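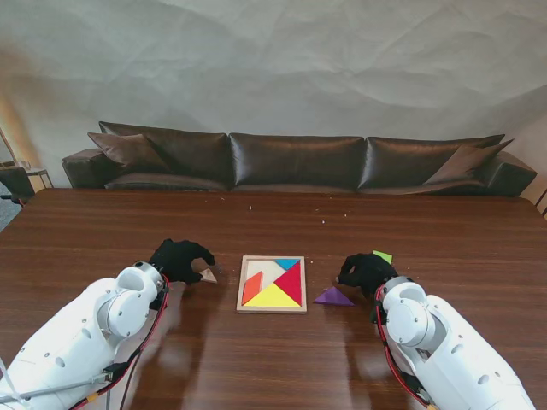

Textile Materials II
Handout: Surface Change in Knitted Fabrics
Instructor: Ľudovít Lukáč
Revised 26/09/2026

Read before the lab session on abrasion. The terms in the first part will be used without further definition. Bring the handout to the lab.

Terms

Fuzz: fiber ends or loops that project from the fabric surface. Fuzz may be present in a new fabric or may form in wear.

Pill: a ball of tangled fibers held to the surface by one or more anchor fibers. A pill casts a shadow under low-angle light. Fuzz generally does not, and this is the working test for telling the two apart.

Snag: a yarn or part of a yarn pulled out of the structure by a point or a rough edge. The yarn need not be broken.

Fray: the opening up of a yarn or fabric edge into separate fibers or threads. It starts where something has been cut, broken, or left unsecured.

Raised finish: a deliberate layer of projecting fiber produced by brushing or napping. It is a design feature and is not graded as a defect. A raised fabric can still pill, and the pills are then graded against an unworn piece of the same fabric.

How pills form

The usual account has stages that overlap in practice. Rubbing draws fiber ends out of the yarn. The free ends tangle with one another and with any lint present. The tangle tightens into a ball. Continued rubbing then breaks or pulls out the anchor fibers and the pill drops off.

The number of pills on the surface at a given time depends on the balance between formation and loss. A weak fiber may form pills quickly and lose them quickly, so that a long test gives a better appearance than a short one. A strong fiber keeps its pills. This explains much of the trouble with blends: the weaker component supplies fiber to the tangle and the stronger component anchors it.

Do not read a single end-point result as a description of the whole curve. Students who test only at the end of the run will report some poor fabrics as good.

Factors in the yarn

Staple length. Shorter fibers have more ends per unit length of yarn and more of them can work free.

Twist. Higher twist holds fibers more firmly and reduces fuzz. It also makes the yarn harder and less bulky, and in single jersey it can cause the fabric to spiral.

Filament or staple. A continuous filament yarn has almost no free ends until filaments are broken. Its more common failure is snagging. Texturing raises the risk because the loops and crimps give a point something to catch.

Ply. Plied yarns generally resist pilling better than singles of the same total count.

Factors in the fabric

Knitted fabrics pill more readily than most wovens of similar yarn because the yarn path is looser and the loops can shift under load. Tightening the stitch improves resistance and reduces stretch. The designer has to settle how much of each the product needs.

Rib structures present raised wales to the rubbing surface. Wear is concentrated on the wales, and the channels between them may look unused at the end of a run. When the specimen is stretched, as it is on a rounded form, the channels open and the contact area changes. Record whether a rib specimen was mounted relaxed or extended. Results from the two mountings should not be pooled.
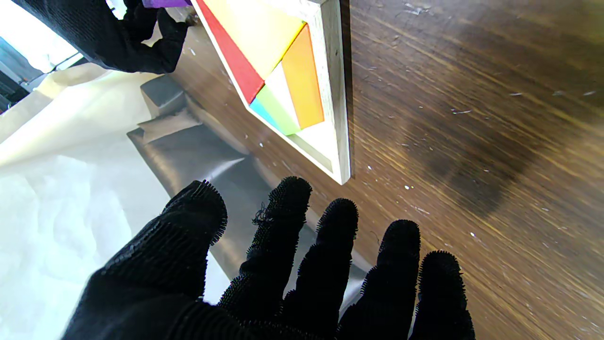 Shaped articles are harder to grade than flat specimens. A flat specimen has one surface, one direction of view, and a controlled tension, while on a glove, a sock heel, or a cuff the tension varies from place to place and the outline can be as informative as the face. On the black glove in the photograph, fine ribbing can be made out on the broad digit at the left, whereas the fingertips are read mostly from the fringe of hair-like fibers along their edges. The loose, frayed threads on the side of the longer finger, just below the tip, are entered under fray and kept out of the fuzz grade. A dark color hides surface detail when viewed face-on, so turn the article until the light catches the edges and grade from there. Origin is a separate question: without an unworn piece for comparison, fringe of this kind is recorded as present and no cause is given.

Lab procedure

The course uses the Sostach tumble unit and the Clumon flat abrader. The first gives random contact and the second a fixed path. They do not rank fabrics in the same order, and no conversion between them will be accepted in reports.

Condition all specimens overnight. Handle by the edges. Mark the technical face and the wale direction on the back.

Flat abrader: stop and grade at 100 cycles and again at 200 cycles. Do not remove pills between readings. Do not brush the specimen. Replace the abradant if it shows lint from an earlier run.

Tumble unit: run for 15 minutes, remove, clear loose lint from the chamber with the vacuum nozzle, and grade.

Grading is by 2 observers working separately, with the specimen on the viewing board and the lamp at a low angle. Write the grade down before discussing it. If the observers differ by more than one grade, a third observer is called and all grades are reported.

Test fabrics

Celomden: single jersey, staple spun, low twist.
Nutsugah: rib, plied staple yarn, lightly brushed on the back. Only the face is graded.

Report

State the fabric, the unit, the mounting, the number of cycles or the time, and the grade from each observer. Describe fuzz, pills, snags, and fray under separate headings, including a heading where nothing was found. Photographs are to be taken under the grading lamp and labeled with the wale direction.

Reports are due at the start of the next lab. Keep the tested specimens in their envelopes, as they will be used again for the unit on laundering.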